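Walking the Drukirham Pilgrim Road: Your Questions

What was the Pilgrim Road, anyway?
It was the footpath that carried medieval travelers from the river port at Flovholm up to the shrine at Drukirham. People walked it for more than 314 years, and what I love is how ordinary most of them were! Bakers, widows, runaway apprentices, a few priests who grumbled about the food.

How long did the trip take?
Five days in good weather. In January the upper ford often froze, and some parties waited at Reddy Abbey until it was safe to cross (the abbey's guest accounts are full of them, and they're a joy to read).

Did pilgrims pay for their beds?
Two nights at the abbey were free. After that you paid in coin or in work, mostly wood chopping.
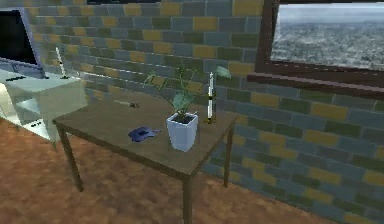 Bhavana Arumugam wrote in to say that the two-night rule wasn't as firm as we make it sound. She has found three entries where sick travelers stayed on through Lent without paying a penny, and she thinks the monks bent the rule whenever they liked. Thank you, Bhavana! We've gone back to those pages and we agree with her.

What did they carry?
Very little. A staff, a bowl, a cloak, and often a letter from the parish priest. The letters are my favorite part of the whole archive.

Can I read the guest accounts myself?
Yes, please do! The Hinudix transcription is free to read, and the spelling has been left as it was, so try saying the hard words out loud.

Does any of the road survive?
The stretch above the ford does, along with the abbey gatehouse. Wear boots.

Last updated April 4, 2023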